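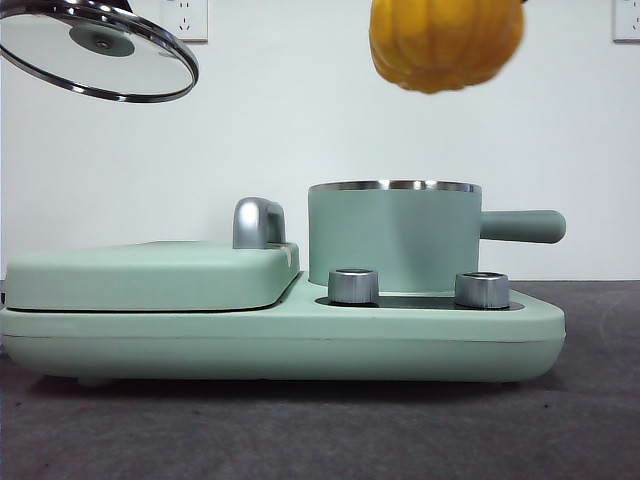 Section 2: Placing and Pairing the Room Sensor

Flurnis Support > Melora Heating Controls > Set-Up Guide > Room Sensor

Reading time: two minutes

The Melora room sensor measures air temperature and sends it to the control unit by radio. It runs on batteries and needs no wiring. Finish Section 1 (control unit) before you start, and leave the control unit switched on.

What you need

- Room sensor and backplate
- Batteries (supplied, in the small bag taped inside the lid of the carton)
- Screws and wall anchors, or the adhesive pads
- A small Phillips screwdriver
- A pencil and a level

Choosing a location

The sensor controls the heat for the whole zone, so a poor location affects every room in that zone. Pick a room that is used most days. Avoid hallways with an outside door, and avoid any room that has its own heater with a separate thermostat.

1. Choose an inside wall. An outside wall is colder than the room air in winter and will make the heat run longer than it should.

2. Keep the sensor clear of direct sun. Check the wall in the morning and again in late afternoon before you drill. A wall that is shaded in April may get full sun in winter, when the sun is lower.

3. Stay away from anything that gives off heat: lamps, televisions, radiators, ovens and countertop cooking appliances. If the zone includes a kitchen, put the sensor in a different room where possible.

4. Do not place the sensor behind a curtain, inside a shelf unit or behind an open door. Air must be able to move freely past the vents at the top and bottom.

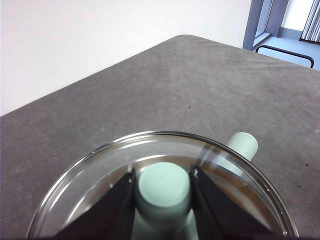 5. Keep the sensor off windowsills and away from the wall next to a window or outside door. Drafts there can lower the reading even when the window is shut.

6. Check the distance to the control unit. The sensor should be no more than 23 feet away if there is a masonry wall or a floor in between. Metal cabinets, large mirrors and foil-backed insulation shorten the range further.

Note: The sensor can stand on a table or shelf using the fold-out leg. Use this for the first few days if you are unsure of the location, then mount it on the wall. Choose a spot where it will not be moved. A sensor that gets carried from room to room cannot hold a steady temperature.

Installing the batteries

1. Press the tab on the bottom edge and pull the cover toward you.

2. Insert the batteries, matching the plus and minus signs inside the compartment. Do not mix old and new batteries.

3. Wait for the display to light up. It shows the software version and then two dashes. The dashes mean the sensor is not yet paired.

Caution: Do not use rechargeable batteries. Their voltage is lower and the low-battery warning will not work correctly.

Pairing with the control unit

Pair the sensor before you mount it. It is easier to reach the button while the sensor is in your hand.

1. On the control unit, hold the Zone button until the green light blinks.

2. Use the arrows to select the zone, then press Zone once.

3. When the control unit asks for a code, enter 3481. This is the factory code. You can change it later under Settings > Access.

4. On the sensor, press and release the round button. The display counts down from 37 while it looks for the control unit.

5. When the dashes are replaced by a temperature, pairing is complete. The green light on the control unit stops blinking.

If the countdown ends and the dashes are still there, move the sensor closer to the control unit and repeat from step 1. If it pairs up close but loses the signal where you want to mount it, choose another location. Resetting the sensor does not increase its range.

Note: Szewczyk and Justia control units use a different radio channel and cannot be paired with this sensor.

Mounting the backplate

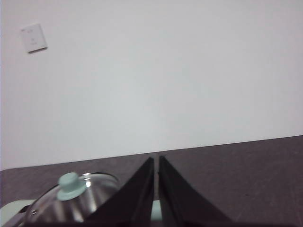 Mount the sensor at chest height, well clear of the floor and ceiling. The backplate is smaller than it looks in the carton, and it can go almost anywhere on an open stretch of wall. Before you drill, work out where cables may run. Wall plates are the best clue. Even a small square one on an otherwise bare white wall, too far away to tell whether it holds a switch or an outlet, should be treated as having live cable behind it. Cables usually run straight up or down from a plate, and sometimes sideways, so do not drill in line with one in either direction.

Warning: Use a cable and pipe detector on every wall, including walls with no plates. If you are not sure what is behind the surface, use the adhesive pads.

1. Hold the backplate against the wall with the arrow pointing up. Level it and mark the holes in pencil.

2. Drill the holes and push in the wall anchors. On solid wood, leave the anchors out.

3. Screw the backplate on until it is snug. Overtightening bends it, and the sensor will not click into place.

4. Hook the top of the sensor over the backplate and press the bottom edge until it clicks.

Allow an hour before you compare the reading with another thermometer - the sensor picks up warmth from your hands while you work. To correct a small difference, see Adjusting the Reading in Section 3.

© Flurnis. Melora Heating Controls | Contact support | Back to top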